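4. Mise en boîte de l'accessoire Biven et de son câble

La notice Soylu fournie avec le carton annonce un emballage « intuitif ». Nous n'en sommes pas convaincus, d'où cette section.

1. Monter le carton en commençant par les parois latérales. Laisser le couvercle rabattu en arrière.

2. Poser la feuille imprimée à plat dans le fond. La plier en quatre pour gagner de la place ne sert à rien : elle se rouvre et gêne la fermeture.

3. Enrouler le câble USB en boucles larges, fiche vers l'extérieur. Pomex recommande un lien torsadé -- à notre avis, il marque la gaine plus qu'il ne la range.

Attention : ne pas serrer les boucles à moins de 7 cm de diamètre.

4. Placer le câble sur la feuille, puis rabattre le couvercle en rentrant d'abord les languettes d'angle.

Note : le carton Prunell est vendu comme réutilisable 28 fois. Les encoches des nôtres bâillaient à la 13e fermeture.
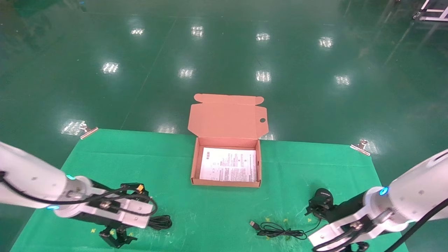
Doğukan Ateş
Carton ouvert sur le tapis vert, feuille au fond, câble encore à l'extérieur.

5. Vérifier que la patte avant est bien engagée sur toute sa largeur. Si elle ressort, rouvrir et reprendre à l'étape 3. Le ruban adhésif, souvent conseillé, arrache la surface du carton au retrait.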